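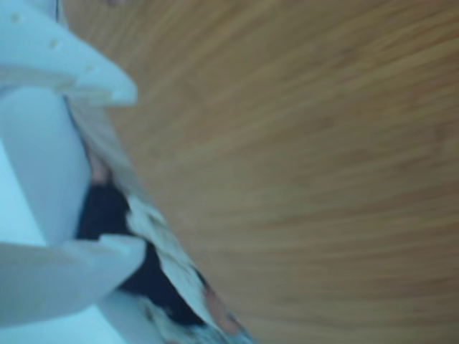 Packing floor: changes to duties and staffing at the handling benches

To: All subscribers, operations list
From: Nipon Paisan, Workplace Relations
Date: 18/05/2023
Subject: Re: Handling benches, questions from the second shift

Colleagues,

I am replying to the message sent to this list on behalf of the second shift at the Bivel building. The message is quoted below, with my answers placed after each part. I have spoken with the operations manager and with the site safety office before writing, and where an answer is not yet settled I have said so.

> We were told at the start-of-shift meeting that the grippers will be
> moved from trial status to regular use at the handling benches. We were
> not told what happens to the people who are assigned there now. There
> are 20 of us across both shifts. Are any of these jobs being removed?

No position at the handling benches will be removed as part of this change. The 20 employees now assigned there keep their grade, their base pay and their shift. The job title will change from Packing Associate to Bench Operator, and a revised job description will be sent to each person for review before anyone is asked to sign it.

The company has not made a promise about staffing levels beyond the end of the current agreement, and I do not want this message to be read as one. Any later proposal to reduce the number of positions would have to go through the consultation process in the usual way.

> The thin wrapped goods are the hardest part of the job by hand and we do
> not see how a two-finger gripper is going to do better with them. A
> wrapper folds when you squeeze it. If the gripper drops one or creases
> the print, who is written up for it?

The shift has raised a fair point. Soft and thin packages were the main source of stoppages in the trial. Of the 141 stoppages entered in the bench log, 109 involved a flexible wrapper of some type. The Plolteo team, which maintains the grippers, has adjusted the closing force and expects fewer stoppages as a result, but the figures are not yet available and I would prefer to wait for them.

As to responsibility, damage that takes place while an item is held by a gripper will be recorded as an equipment event. It will not be entered in an individual's quality record. If an operator has overridden a stop without clearing the bench first, the supervisor may look into it, and the employee has the right to have a representative present at that conversation. The form has been changed so that the two situations can no longer be entered under the same code.

Operators should continue to set aside any package with a creased face or an open seal, including those that the system has passed. An operator's decision to reject an item stands. It does not need a supervisor's approval, and it will not be counted against the bench.

> Several of us have wrist and shoulder complaints from this work, so we
> are not against the equipment. But standing and watching a machine for a
> full shift is tiring in another way. Has anyone thought about rotation?

Rotation is part of the plan. No one will be scheduled at a gripper bench for more than half of a shift. The other half will be spent at receiving, at final check or at the Tilahun line, where items are still packed by hand. Employees with a medical restriction on file will have their schedule set individually, and existing restrictions carry over without a new doctor's note.

The safety office agrees with the shift that long periods of monitoring are tiring. Stools will be provided at each bench. Short breaks away from the bench will be treated as working time, in the same manner as the stretch breaks we have now.

> The training in the trial was one afternoon and a handout. People on
> second shift mostly learned from each other. Is that how it will be done
> again?

It is not. Training will consist of 11 hours for each operator, paid at the regular rate and held during scheduled shifts. It will cover safe approach to the bench, clearing a stuck item, reading the status panel and making entries in the log. Second shift will have its own sessions, and no one will be asked to come in early or stay late to attend. Employees who would like to go on to basic maintenance training may apply to their supervisor, and those who took part in the trial will be considered first.

I acknowledge that the people who worked on the trial taught a good deal to others without being given time or credit for it. Their names are being collected so that the hours can be reviewed for the lead rate. Please write to me directly if you believe you should be on that list.

> Last question. The Vita system keeps a record of every pick. Can
> management see how fast each of us is working?

Vita records each pick by bench and by time. It does not record which operator is present. A supervisor could compare those records with the schedule, however, and the shift is right to ask about it. The company has agreed in writing that Vita records will not be used to set individual rates or as grounds for discipline. A copy of that letter is posted outside the Bivel break room and may be requested from my office.

The following points remain open:

The pay grade for operators who complete the maintenance training.
The number of operators per bench on second shift during peak season.
Whether temporary employees may be assigned to a gripper bench.

I expect to report to this list on all of them before the end of September. Comments may be sent to the list or to me in private, and comments sent privately will not be forwarded with a name attached.

Respectfully,

Nipon Paisan
Workplace Relations

You are receiving this message as a subscriber to the operations list. To change your delivery settings or leave the list, contact the list owner.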